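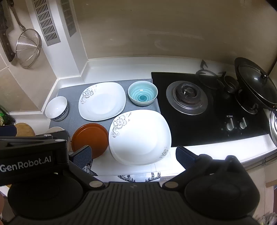 So I've been at Hemano long enough now that my mother has stopped asking when I'm going back to a real job, and I figure it's time I wrote something down about it.

For anyone who only knows me from the bread posts: I used to run the dish area at Cavatcombe, the hotel out past Cakville (the old part dates from 1885 and so did the plumbing, I swear). Then the hotel bought the Babaei line. Racks go in one end, an arm unloads them at the other, and the shift that used to need five of us needed two. They were decent about it. Ruth Cáceres stayed on, I took the payout, and Brayan Bedoya went to the laundry for a while and then texted me one Monday to say there was a place hiring people to do housework with a gripper in their hand.

And that's what I do! I put plates on a mat. I take plates off a mat. I move the bowl, I lift the lid off the wok, I put the lid back on the wok. All of it goes through a pair of fingers with grippy pads, and it all gets recorded, and somewhere down the line a robot is supposed to learn how a person does it.

The first week I was terrible. You don't realize how much your own fingers feel until you're picking up a square plate by the rim through a tool. Round bowls are OK. Flat plates are the worst, because you need to get under the edge without shoving the whole thing across the counter, and my habit from the hotel was speed, speed, speed. Craig Niven, who checks our recordings, kept sending mine back with the same note: "Too fast, do it like you're at your aunt's." My aunt would've smacked my hand, but I got the idea.

I'm better now. I slow down before I close the fingers, and I keep my wrist low. Some nights I catch myself reaching for a coffee mug at home with two fingers like a crab.

People ask if I feel weird about it, and yes, I do. I lost one job to an arm and now I get paid to show the next one how to set a table. Flor Guzmán and I have gone around and around on this at lunch. She cleaned houses for 10 years and her knees are shot, and her view is that if a machine wants the stovetops it can have them. Then she'll turn around and get mad about her cousin's hours getting cut. I don't think she has to pick one.

What bugs me more is the small stuff. At Cavatcombe you talked all shift. Here you're not supposed to chat while you record, so you go a whole stretch with only the sound of plates. And the pay is by accepted recordings, so a bad morning is your bad morning, where on the dish line somebody would just slide over and help. A few of us asked for an hourly base and we're supposed to hear back in December. Jhosep Chambi wrote the request up, and very nicely too, with way fewer swear words than my draft.

The good part, and I mean this, is that somebody is finally interested in how I do things. I washed dishes for years and not one manager ever asked why I stack bowls the way I stack them. Now Craig will stop me in the hallway to ask why I turned a plate before setting it down. (The pattern should face you! Who wants a sideways flower?)

I had coffee with Ruth last week. She says the Babaei still can't deal with gravy boats, so they get done by hand, and she's gotten very attached to them. She's saving me a cracked one for the windowsill. Bread post next time, the rye is finally behaving.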